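This website uses cookies to improve your visit. By continuing, you accept our use of cookies.

Winter Clothing Drive: Gallery

The Jirnham Textile Reuse Center received 3,000 garments in December. Sorting is carried out in the Voltdale room under the direction of Sunee Suksawat. Each item is checked for its label, seams and fastenings before it is folded and placed by size.

Fleece and Sportswear

Red fleece with a white stripe and a large dark brown print outlined in white. The white care label is still attached.
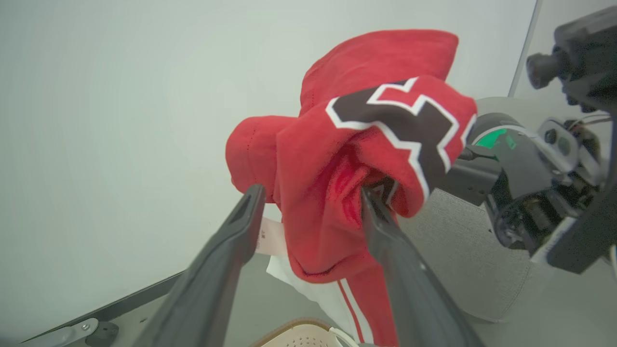

Visiting the Center

Groups of up to four may view the sorting room by appointment. Requests should be addressed to Chidubem Iyamu at the front office.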